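Chapter 4
A Place for Every Packet: Sorting Small Stuff

I used to think I was an organized person. Then I helped Jucélia Peixoto move out of her apartment in Fasley, and we opened the drawer next to her stove, and I saw my own drawer looking back at me. Tea bags with no box. Sugar from a diner. Half a sleeve of crackers, a yeast packet, three kinds of instant soup, and a thing in white paper that we passed back and forth for a while and then threw out (it might have been a throat lozenge, it might have been bait).

So let's talk about small stuff. In the last chapter we worked with shelves and bins, where the things being stored were big enough to stand up by themselves. A cereal box doesn't need much help from you. A tea bag does! Small, soft, wrapped items slide under each other and hide, and pretty soon you're buying a second box of something you already own. My students at Voltville do an inventory of one kitchen drawer in the first week of the course, and the record so far belongs to Segundo Cusi, who pulled 304 separate items out of a drawer he had described on his form as "mostly spoons."

The tool we'll use all through this chapter is the divided box. You've seen these in restaurants, where the server brings one over and lifts the lid so you can pick your tea. I'm very fond of the plain square kind, three rows of three, with a lid that tips back and stays out of your way while you work. 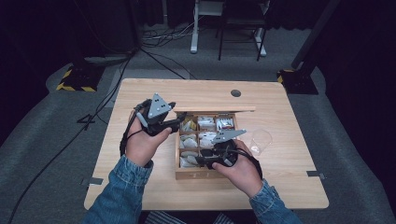
Page last changed: Saturday, 4:43 p.m.

Nine compartments sounds like a lot until you start filling them. It's also a number most people can keep in their heads, and that matters more than you'd guess. When Atieno Owino and I were testing boxes for the first edition, we tried a really beautiful one with 18 sections, and neither of us could remember what went where without lifting things up to look. With three by three you can say "middle row, left" out loud to somebody across the kitchen and they'll find it.

Wrapped things bring their own trouble, and it's a trouble of color. So much of it comes in white or cream! If your packets all look alike from the top, the compartment is doing the labeling for you, and one packet in the wrong spot is as good as lost. I sort pale items first, while I'm still fresh, and leave the bright ones for the end when I'm tired and my eyes need the help.

A few words we'll need before we go on:

Cell. One compartment of a divided box. I'll say "cell" from here on, it's shorter.

Fill line. How high you let things pile up in a cell before the lid starts complaining. Mine is a finger's width below the rim.

Stray. Any item that has no cell. Every drawer has strays. Put them in a cup while you sort and deal with the cup last, and please do deal with it (I have a cup at home I'm not proud of).

Now, the table. Clear more of it than you think you need. Bjartur Thygesen, who taught this unit before me and whose notes I still steal from, had people work standing up with the box square in front of them and the lid opening away from the body. I fought him on the standing part for a whole semester. He was right, my back says so, and you get a much better look down into the cells from up there.

What you'll do in this chapter

In 4.1 we'll empty a drawer and make groups without touching the box at all. In 4.2 we'll match groups to cells, and I'll show you the seating chart method I got from Ademir Paiva, who ran the pantry at Fontes and had to keep 400 little packets straight before breakfast. Section 4.3 is about refilling, where most systems fall apart, mine included. Bring a real drawer's worth of stuff to 4.1. The practice list in the back of the book works too, but it's not half as much fun.

4.1 Dump It Out

Pick one drawer. Only one, even if the one beside it is calling to you.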